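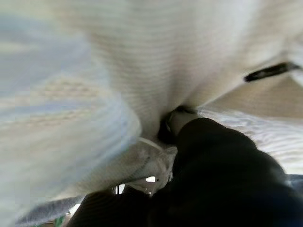

Chathurika Munshi
Wissenschaftliche Mitarbeiterin, Arbeitsgruppe Greifen und Handhabung, Institut Wanigasekara

4 Vorführbetrieb am Tag der offenen Tür

4.1 Anlass und Aufbau

Der Tag der offenen Tür am Standort Trenance fand am 21. August 2026 statt. Der Textilarbeitsplatz war einer der Stände, an denen Besucher den laufenden Betrieb aus der Nähe verfolgen konnten. Gezeigt wurde das Vereinzeln von Stoffteilen aus einem ungeordneten Haufen, also dieselbe Aufgabe, die in Abschnitt 3 unter Laborbedingungen untersucht wurde. Am Versuchsprogramm selbst wurde für den Anlass nichts geändert. Die Steuerung lief mit der Softwareversion Hisix, die seit Februar im Einsatz ist, und die Greifplanung verwendete die dort beschriebenen Parameter ohne Anpassung.

Geändert haben sich die Umgebungsbedingungen. Der Stand war von zwei Seiten zugänglich, die Beleuchtung der Halle ließ sich nicht regeln, und die Stoffteile wurden zwischen den Durchgängen teils vom Personal, teils von Besuchern neu aufgeschüttet. Gerade der letzte Punkt war für uns von Interesse. Im Labor legt meist dieselbe Person den Haufen an, und es entsteht mit der Zeit eine gewisse Gewohnheit darin, wie locker oder dicht die Teile fallen. Besucher kennen diese Gewohnheit nicht.

Abbildung 4: Greiferspitze in einer Falte aus fein geripptem weißem Stoff, Aufnahme der Handgelenkkamera. Links unscharf ein hellblaues Stoffteil, rechts ein weißes Teil mit welliger Oberfläche.

4.2 Ablauf der Durchgänge

Insgesamt wurden 264 Greifversuche aufgezeichnet, verteilt auf 56 Haufen. Ein Durchgang endete, wenn der Haufen abgetragen war oder wenn das System zweimal hintereinander keinen Greifpunkt vorschlagen konnte. Rafsan Talukder betreute die Anlage und gab nach jedem Neuaufbau den Start frei. Die Besucher standen hinter der Absperrung und sahen auf einem Monitor das Bild der Handgelenkkamera, daneben den vom Planer gewählten Greifpunkt.

Die Wahl dieses Bildes hatte einen praktischen Grund. Von der Absperrung aus verdeckt der Arm einen großen Teil des Haufens, sobald er absinkt, und der eigentliche Kontakt zwischen Greifer und Stoff bleibt unsichtbar. In der Kameraansicht ist dagegen zu erkennen, wohin die Spitze geht. Abbildung 4 gibt eine solche Ansicht wieder: Die dunkle Spitze sitzt dort, wo der gerippte Stoff, ein zerknittertes, durchscheinendes weißes Material und das wellige Stoffteil zusammenlaufen. Für die Planung sind solche Stellen ungünstig. Die Falte bietet zwar Material, das sich fassen lässt, doch aus dem Bild allein geht nicht hervor, zu welchem der Teile die unteren Lagen gehören.

Mehrere Besucher fragten, warum der Greifer nicht von oben auf die glatten, hellen Flächen zugreift. Das war auch in frühen Versuchen unser Ansatz. Auf einer flach gespannten Fläche finden die Finger jedoch keinen Halt, und der Stoff rutscht weg, bevor sich eine Falte bildet. Der jetzige Planer bewertet deshalb Kanten und Falten höher als Flächen und nimmt in Kauf, dass gelegentlich zwei Teile zugleich angehoben werden.

4.3 Beobachtungen

Die Doppelgriffe waren am Stand der häufigste Fehler. Sie traten vor allem bei Haufen auf, in denen mehrere weiße Teile übereinander lagen. Der Kontrast zwischen ihnen ist gering, und die Segmentierung fasst benachbarte Flächen leicht zu einem Teil zusammen. Unterschiede in der Oberfläche — feine Rippen neben einer welligen Struktur, wie in Abbildung 4 — nutzt sie bisher nur schwach. Farbige Teile zwischen den weißen wirkten sich günstig aus, auch wenn nur ein schmaler Rand von ihnen zu sehen war.

Ein zweiter Punkt betrifft die Bewegungsunschärfe. Die Kamera nimmt während des Absenkens weiter auf, und in einem Teil der Bilder ist eine Bildhälfte verwischt, während die andere noch klare Konturen zeigt. In Abbildung 4 gilt das für die linke Seite. Der Planer verwendet für die letzte Korrektur des Greifpunkts nur den Bereich um die Spitze, sodass die Unschärfe am Rand dort nicht eingeht. Für die nachträgliche Auswertung ist sie dennoch hinderlich, weil sich unscharfe Teile von Hand nur schlecht zuordnen lassen.

Träger, Riemen und ähnliche schmale Elemente haben wir am Stand nicht gesondert behandelt. Sie werden von der Segmentierung bisweilen als eigenes Objekt ausgegeben. Zu einer falschen Greifentscheidung führte das in 2 Fällen, beide Male bei einem dunklen Element auf hellem Stoff.

Die Haufen der Besucher waren im Mittel flacher als die im Labor und weiter über die Arbeitsfläche verteilt. Einige Teile lagen am Rand der erreichbaren Zone und wurden vom System nicht mehr angefahren. Wir haben sie nicht von Hand zurückgeschoben und die betreffenden Durchgänge in der Auswertung belassen.

4.4 Einordnung

Ein Vergleich mit der Laborreihe aus Abschnitt 3 ist nur eingeschränkt möglich. Diese umfasst 552 Greifversuche bei gleichbleibendem Licht und mit einem festen Satz von Stoffteilen. Am Stand wurde der Satz im Lauf des Tages erweitert, als die Gruppe Uvard eigene Teile mitbrachte und mit in den Haufen gab. Welche Teile in welchem Durchgang enthalten waren, ist erst ab diesem Zeitpunkt vollständig protokolliert.

Für die weitere Arbeit übernehmen wir zwei Änderungen. Der Haufen wird künftig auch im Labor von wechselnden Personen angelegt, und die Kamerabilder werden zusätzlich im Stillstand unmittelbar vor dem Kontakt gespeichert. Die Ergebnisse der so erweiterten Reihe sind in Abschnitt 5 dargestellt.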